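Sorting wires, slowly, in a shared shed

Ezequiel Vallejo has a rule about demos: he won't watch one that's been sped up. "If it takes 42 minutes, show me 42 minutes," he says. "Everything else is advertising."

It's an odd position for a man who has spent most of his evenings since April trying to get two robot arms to sort electrical parts in a shared workshop in Clusmont. He calls the build Prusis and won't say why. When I rang to ask for a chat, he warned me that I might be disappointed.

I wasn't, quite, but I did turn up with doubts and I left with most of them. The job he's chosen is a humble one: circuit boards and leads on a paper-lined tray in the middle of a bench, bins at the sides, one arm for each side. A kid could do it in the time it takes to boil the kettle. I told him so.

"A kid would get bored," he said. Then he thought about it. "So do I, to be fair."
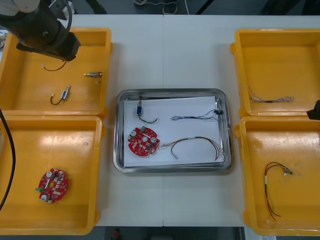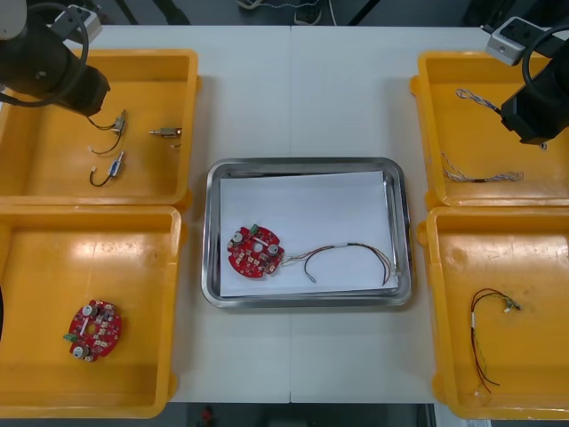
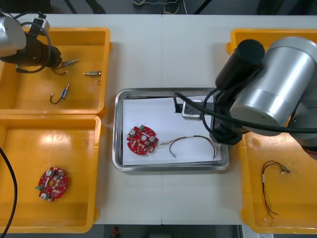
Boards, leads and yellow bins on the bench in Clusmont.

Vallejo reckons the wires are where most home builders come unstuck. "A block is a block. You pick it up and it's still the same shape. A harness changes the moment you touch it, and then your nice plan is for a harness that doesn't exist any more." He has logged 127 attempts at picking up a loose lead and putting it down where he wanted it. By his own marking, 52 were good. He keeps the tally in a paper notebook, with the bad ones written up at greater length than the good.

I asked whether 52 was something to be proud of. "No. But it was 11 when I wrote the first page, out of the same number. I'd like to see some of the big outfits publish their first page."

He is just as hard on the idea that any of this will pay for itself. Marín, the small repair shop where he works days, has asked him more than once if the arms could sort their spares. He keeps telling them to buy better labels.

"You'd need someone standing there to watch it – and if someone's standing there, they may as well sort the parts."

So why carry on? That was the question I'd driven out from Cikcombe to ask, and I don't think I got a proper answer. He talked for a while about cable routing, which he has redone more often than he'd like, and about the colour of the bins, which he picked himself and still defends. He said he'd learnt more about connectors than he ever wanted to know. He made tea.

Later, when I had my coat on, he came back to it. "People keep telling me these things are going to be in every kitchen. I wanted to find out how hard the easy part was."

And how hard is it?

"Come back when I've filled the notebook," he said, and went to look for his pen.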